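Print this page | E-mail this article

Imov Open Day

The Imov Open Day is a yearly public demonstration of household robotics, held by the firm Imov at its Pilkington building. It is best known for its kitchen program, in which a robot is operated inside a simulated kitchen and the visitors follow the work on screens. The latest edition took place on 20th March and received 118 visitors.

The demonstration hall has 80 seats, so the program is given twice. Before each showing the staff explain the simulator, which is called Tillico, and how a task is prepared in it. 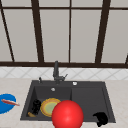

Tillico was first made for the training of operators and was later opened to the public. Its kitchens are built from ready parts, such as counters, windows and sinks, and the loose objects are placed separately. In the kitchen of this edition a plate with a golden-orange rim was put in the left basin of a dark double sink, and a blue bowl stood on the counter beside it. Visitors may ask for the same task again from another viewpoint — this is the most common request.

The kitchen program is shown from several cameras at once. Each camera has its own screen in the hall, and the operator may use any of them during the work. Imov keeps the recordings, and the Tillico library now contains 3081 of them.

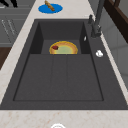 The sink and faucet in the Tillico kitchen, seen from above.

After the showing there is a period of 20 minutes for questions. In earlier years these were answered only in writing, and the answers were published in May. A second firm, Burar, supplies the screens and the sound for the hall. 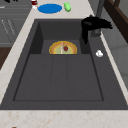
The written answers are still published, but they are now shorter and cover mainly technical matters. Entrance to the open day is free. Seats must be reserved in advance — one reservation is valid for one showing only.

Related articles
Tillico
Burar
Pilkington building
Robot simulation

Contact | Copyright | Back to top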